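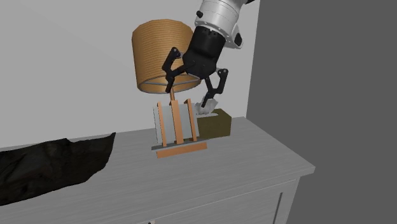 Irnel 천장형 암 키트 (2지 관절 그리퍼 포함)

검색어를 입력하세요 통합검색

공유 14 댓글 4

Irnel은 가정 작업실과 공유 공방에서 직접 조립하는 천장 고정식 로봇 암 키트다. 암 본체, 손목 하우징, 2지 관절 그리퍼, 제어 보드, 배선 묶음으로 구성된다. 완제품이 아니며 천장 브래킷 시공, 배선, 원점 설정은 구매자가 한다. 시뮬레이션용 모델 파일을 함께 제공하므로 부품을 달기 전에 가구 배치와 손가락 간섭을 화면에서 먼저 검토할 수 있다.

구성품
- 암 본체 1식 (링크 조립 완료, 관절 커버 별도 포장)
- 손목 하우징 및 흑색 그리퍼 몸체
- 관절형 손가락 1조 (좌우 대칭, 교환 가능)
- 제어 보드 Becerra 4
- 천장 브래킷, M8 볼트 8개, 평와셔 8개
- 예비 관절 캡 4개
- 시뮬레이션 모델 및 예제 가구 세트 (내려받기)

전원 공급 장치와 비상정지 스위치는 포함되지 않는다. 비상정지는 Furkari 2접점형을 기준으로 배선도를 그렸다. 다른 제품을 쓸 경우 상시 닫힘 접점인지 확인할 것.

설치 조건
천장 브래킷은 콘크리트 슬래브 또는 구조용 각재에 직접 체결한다. 석고보드 단독 체결은 불가. 경량 천장틀에도 달지 않는다. 브래킷 중심에서 벽면까지 최소 200 mm를 띄우고, 작업면은 브래킷 하단에서 1000 mm 아래를 기준으로 잡는다. 이보다 가까우면 손목을 기울일 때 팔꿈치 관절이 한계각에 먼저 도달한다. 서랍장이나 작업대는 벽에 붙여 고정하는 쪽을 권장한다. 바퀴 달린 가구는 잠금 장치가 있어도 원점이 틀어진다.

조립 순서
1. 브래킷을 가조립하고 수평을 맞춘 뒤 볼트를 대각선 순서로 조인다.
2. 암 본체를 걸고 안전 핀을 끼운다. 2인 작업.
3. 손목 하우징의 커넥터를 연결한다. 케이블은 관절 안쪽으로 돌린다.
4. 그리퍼 몸체를 체결하고 손가락을 장착한다. 좌우 손가락의 각인 방향이 바깥을 향해야 한다.
5. 제어 보드에 펌웨어를 올리고 무부하 상태에서 원점을 잡는다.
6. 손가락을 완전히 벌린 상태와 완전히 닫은 상태를 각각 저장한다.

5번에서 원점이 잡히지 않으면 대부분 손목 커넥터 체결 불량이다. 전원을 내리고 다시 꽂는다. 통전 중 탈착하면 보드의 드라이버단이 손상되며 이 경우 보증 대상이 아니다.

시뮬레이션 모델
예제 장면의 서랍장 위에는 드럼형 갓을 씌운 탁상 램프, 휴지가 올라온 올리브색 상자, 구겨진 검은색 천이 놓여 있다. 손목을 왼쪽 아래로 기울이고 손가락을 벌린 자세에서 왼쪽 손가락은 갓 앞을 지나 램프 기둥 쪽으로, 오른쪽 손가락은 휴지 위쪽으로 내려간다. 물체 사이가 좁은 배치의 접근 경로를 점검할 때 이 자세를 출발점으로 쓴다.

램프 갓은 충돌 형상이 단순 원통으로 잡혀 있다. 갓 안쪽으로 손가락을 넣는 경로를 시험하려면 충돌 형상을 속이 빈 형태로 바꿔야 한다. 천은 강체로 처리되므로 집기 결과를 실물에 그대로 적용하지 말 것. 휴지도 동일하다.

자기 작업실을 모델로 옮길 때는 가구 상판 높이와 벽 위치부터 실측해 넣는다. 손잡이와 문틈 같은 세부 형상은 생략해도 경로 계산에 영향이 거의 없다. 단, 상판보다 앞으로 나온 부분은 넣는다.

손가락 교체
표준 손가락은 무광 흑색이며 끝단에 패드가 없다. 얇은 물체를 다룰 경우 Stukevov 실리콘 팁을 별도로 구매해 끼운다. 팁을 끼우면 손가락 길이가 늘어나므로 6번 항목을 다시 수행하고 모델의 공구 길이도 수정한다. 수정하지 않으면 작업면에 닿는다.

주의
- 작동 중 암 아래로 손이나 머리를 넣지 않는다.
- 공유 공방에서는 작업 반경을 바닥에 테이프로 표시한다.
- 유리 제품과 전원이 연결된 조명 기구는 실물 시험에서 제외한다.
- 브래킷 볼트는 설치 다음 날 한 번, 이후 매월 재조임한다.

변경 사항
3월 4일 출고분부터 손목 커넥터가 잠금형으로 바뀌었다. 이전 제품에는 변환 케이블이 필요하다. 예비 손가락 단품은 8월 입고 예정.

문의 시 보드 뒷면의 일련번호와 펌웨어 판번을 함께 적을 것. 브래킷 관련 문의는 천장 구조를 알 수 있는 사진을 첨부한다.

댓글 4 공유하기 목록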